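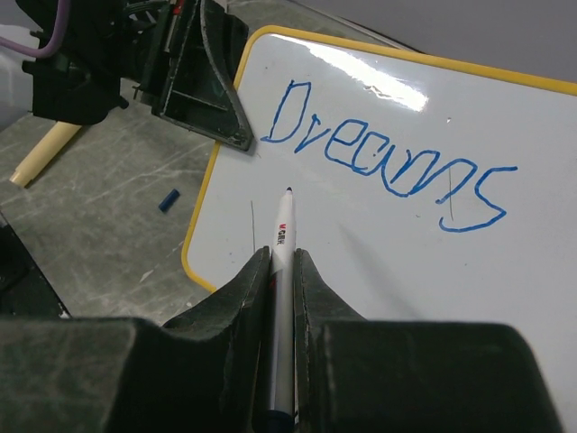 drerkwood_dad
Trying to get old marker off a whiteboard without wrecking the finish. My daughter has been practicing her lettering and the word of the month is "Dreams," in blue, sliding downhill like my own. I'd like to wipe it and have it stay wiped. Last time the ghost of January's grocery list hung around for 48 hours.

teltetti_fan
Rubbing alcohol on a soft cloth. Done.

Kang_5
Alcohol dulls the coating. Go over the old ink with fresh marker and wipe while it's wet. I've kept a board going 10 years that way.

teltetti_fan
So your cleaning method is more ink.

Kang_5
My cleaning method is a clean board, yes.

zhuoran lei
Both work. Check the shine first. Yours still throws a pretty good glare above the word, so I'd start with a dry cloth and see. Those little dark specks may not be marker at all. Try a fingernail.

briltau
Leave it up. The D is great.

drerkwood_dad
She says the D took five tries and the s is "on purpose."

Kang_5
Fresh marker. Then wipe.

teltetti_fan
Alcohol.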